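Home Projects Reports Gallery Contact Log in

Bundgaard Workshop Storage – Project Report
Nuria Woldemariam and Haris Nedeljković
Handed in 31/08/2022

What we set out to do

Shared workshop, too many people putting stuff down wherever. Our project was the shelving on the brick wall side. Goal: any small item found in under a minute by someone who has never been in the room. Budget 400, most of it not spent.

Before we moved anything Haris made a list of what people came in looking for. 39 kinds of thing. Tape, cleaner, screws, spare bulbs, the usual. We crossed off what belongs in the tool cabinet and that left 31 for the shelves.

How we did it

Took everything down first, wiped the shelves, then sorted on the floor. Took way longer than planned. Rule we agreed on – things used daily go at the top or second level, everything else lower. Loose small parts go in a tray, basket or bag, never straight on the shelf. We broke this rule ourselves more than once.

Baskets and bins mostly white to match the metal unit. Nuria wanted colors for each type of item, Haris said it would look like a kindergarten. White won. Could of gone either way.

Top shelf as it stands: tray of small odds and ends at the left end, spray bottle and the slim yellow bottle next to it, then the perforated basket. Flatter things further along, still not sorted properly. Second shelf has another white basket, small containers, the upright wooden holder, a clear bag of items and the 2 lidded bins near the right end.
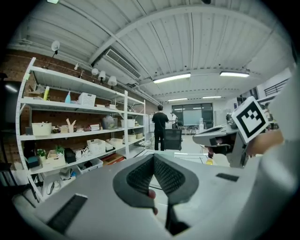 Results

We asked classmates to find things from the list. Open baskets did best, people just look in. Lidded bins were the worst, everyone skipped them and came back last. Labels would fix this, we ran out of time to print them.

The tray is a problem. It fills up with whatever dosen't have a home.

What we would change

– labels before anything else
– fewer lids
– a second tray, or no tray
– check again in October when the new group is in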